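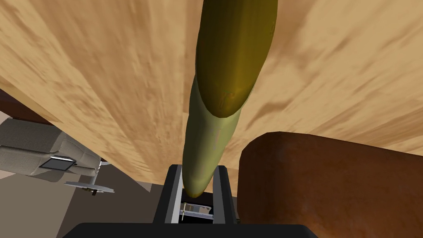 図1 手首カメラ、木の天板上の細長い物体(シミュレーション)

学習用デモ収集 定例打合せ 議事録

- 日付:2022年6月16日
- 場所:Kamata 会議室2
- 出席:Felicidad Quiambao(進行)、収集班、学習班、シーン制作班
- 欠席:なし
- 記録:収集班

## 1. 前回の宿題

- 操作者向け手順書の改訂は完了。共有フォルダの旧版は削除した。
- Pemisari の書き出し処理で、左右の手首映像の時刻がずれる件は修正済み。修正前に書き出した分は再処理する。担当は収集班。
- Narnenstead 側からのラベル表の回答はまだ来ていない。Quiambao が再度問い合わせる。

## 2. 収集状況

台所兼居間のシーンで収集を続けている。今週は操作者4名、1回の作業は15分で区切った。区切りを入れてからやり直しの申告が減ったとの報告があった。学習班からは、区切り直後の1本目に動作の迷いが多いので、1本目は練習扱いにしたいとの要望が出た。次週から試す。

頭部視点で卓上と台所カウンターの両方が入る姿勢を、開始姿勢の候補とすることで合意した。両腕の指先が視野に入っていることも条件に加える。視野が大きく傾いた状態から始まる記録については、除外せず印だけ付ける。
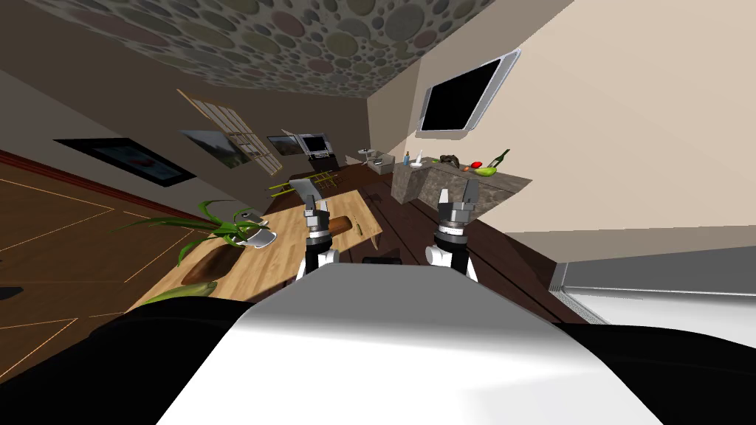
## 3. 物体の名称と指示文

- 指示文は短文1つに統一する。「それ」「あれ」は使わない。
- 卓上のマグは、立っている場合と横倒しの場合で指示文を分ける。
- 赤い果物は種類を特定せず「赤い果物」と書く。ラベル表の回答が来たら一括で置き換える。
- 図1の物体は先端側と手前側で色味が違って見える。1個か2個かをシーン制作班が定義ファイルで確認し、それまで該当記録の指示文は空欄とする。

## 4. 手首カメラ映像の扱い

学習班より、手首映像だけを見て対象物が分からない記録が一定数あるとの報告。下の2例をもとに協議した。

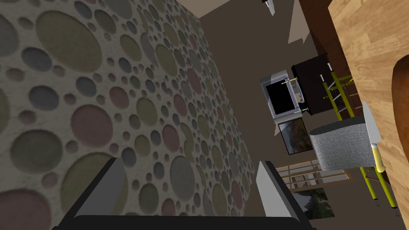
学習班の案は、対象物が手首映像に入っていない区間を自動で切り落とすというもの。収集班は、接近の途中を切ると腕の動きがつながらなくなるとして反対した。例に出た映像では、壁紙が左側の大半を占める一方、右にはスツールと木の天板、黄色い柄の包丁が入っている。このように周囲の手がかりが残る区間は切らずに「探索中」の印を付けることにした。包丁を対象とする課題は今期の範囲に入っていないため、指示文には出さない。

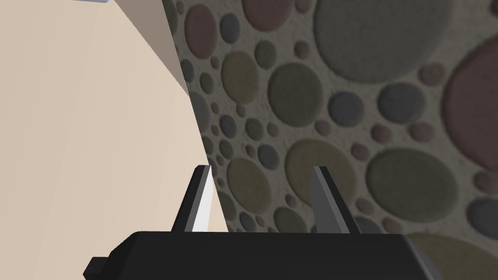
開始時点の品質判定については、Arnemlow の判定器をそのまま使うか、手作業を残すかで意見が分かれた。判定器は指の開閉値だけを見ており、映像の中身は見ていない。指が開いて何も挟んでいないという点では上の例も合格になるが、写っているのはクリーム色の面と丸模様の壁で、手元に対象物がない。学習班は映像側の条件も足すべきとし、収集班も了承した。条件が決まるまでは手作業の確認を続ける。

壁の丸模様については、学習に影響するかどうか現時点では判断できない。シーン制作班が無地の壁の版を用意し、同じ課題で7本ずつ集めて比較する。

## 5. 決定事項

1. 各操作者の区切り後1本目は練習扱いとし、学習用に含めない。
2. 手首映像の区間は切り落とさず、印で区別する。
3. 開始時の判定に映像の条件を追加する。条件案は学習班が作成。
4. 無地の壁の版を作り、比較用に収集する。

## 6. 宿題

- 収集班:手順書に「探索中」の印の付け方を追記。旧書き出し分の再処理。
- 学習班:判定条件の案、比較に使う課題の選定。
- シーン制作班:図1の物体の定義確認、無地の壁の版。
- Quiambao:ラベル表の問い合わせ、12月までの収集計画の見直し。

次回の日程は Quiambao から別途連絡する。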